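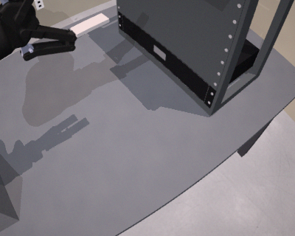

The long curve along the front edge of the dark gray tabletop.

Brircombe Residents, heating and cooling - February minutes

I took notes again, so blame me for gaps. Eleven of us made it, and we got going at 7:10.

Heat pump: Damian Urbańczyk went through the Wernik quote, which is $800 under Drasstead's but leaves out the duct cleaning. I asked if we could get that added in writing - he'll call them.

Filters: Kacper Zawadzka wants the thicker ones for the hallway units. Fine by everybody, so he's ordering 31.

Attic insulation: we capped it at $3000 and moved on, thank goodness!

Wrapped up at 8:25. Kacper has the key to the boiler room.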